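The Case for Leaving the Table Messy

May 12, 2025

Most of the robot manipulation results I read this year report one success rate per task. The robot put the lid on the pot 94 percent of the time, or whatever the number was. I want to argue that this figure is close to useless unless the authors also say what else was on the table, and that we should stop accepting papers and internal reports that leave it out.

I work on evaluation at Workoteck. We don't build policies. We take the ones that other teams build and find out how they behave on setups they were not tuned for. In February we finished a comparison that changed how I think about this, and since the full report is long and mostly tables, I'll give the short form.

We took a policy called Fimik, trained on 1638 demonstrations of simple kitchen tasks: closing containers, moving food items between dishes, stacking. Bilgin, the group that trained it, had tested it on a clean table with only the objects needed for the task. On their setup it did very well, and we got the same result when we repeated their protocol. I have no complaint about their honesty or their care.

Then we ran 207 more trials with extra objects on the table. The lighting, the table and the instruction stayed the same. The target objects stayed within the starting area used in the original tests. The only change was the presence of things the robot had no reason to touch.

Success on the lid task fell by more than half. The failures were not spread evenly, either. An extra object far from the target hardly mattered. An extra object next to the target, or one that partly hid it, accounted for most of the loss.

A layout with a toy-sized amount of clutter is enough to raise the problem. The steamer basket has four dumpling-like balls in it, the lid lies flat on the grid partly behind the basket, and a tomato sits against the basket's back edge, right of the lid. An apple and four colored cubes take up some of the remaining space. A person asked to put the lid on would not even slow down. A policy has to work out which yellow-rimmed round thing is the lid, reach past the basket to get it, and keep clear of the tomato on the way.
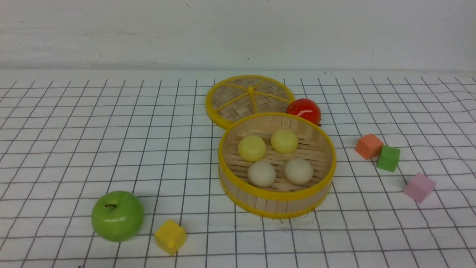 What a single number hides

When a policy is scored on a bare table, you are measuring two things at once and can't separate them. One is whether it can do the motion. The other is whether it knows what it is looking for. With nothing else around, the second question almost answers itself, and a weak policy can pass by going to the biggest thing in view.

The usual defense is that clutter makes results hard to compare between labs. Everyone's mess is different, so everyone's number would be different. I take this seriously. But the answer is to describe the mess, and that is cheap. We print a grid on the sheet that covers the table and write down the square for each object. Our colleagues in Grosirau rebuilt 6 of our layouts from the written record alone and got results close to ours.

The second defense is that clutter should come later, once the basic skill works. I used to agree. I now think it gets the order wrong, since teams choose their model, their camera placement and their training data based on clean-table scores. By the time clutter shows up, those choices are expensive to undo. In our comparison the policy that ranked first on the bare table ranked behind 2 others once the extra objects were in place. A team that picked on the first number would have picked badly.

What I would ask for

Report two rates for every task, one with only the needed objects and one with extra objects near the target. Publish the layouts. Say which failures came from reaching for the wrong thing and which came from a bad grasp, because the fixes for those are very different.

None of this needs new hardware or a new benchmark. It needs a bowl of fruit, a few foam cubes and some patience in the lab — and reviewers who will send a paper back when the second number is missing.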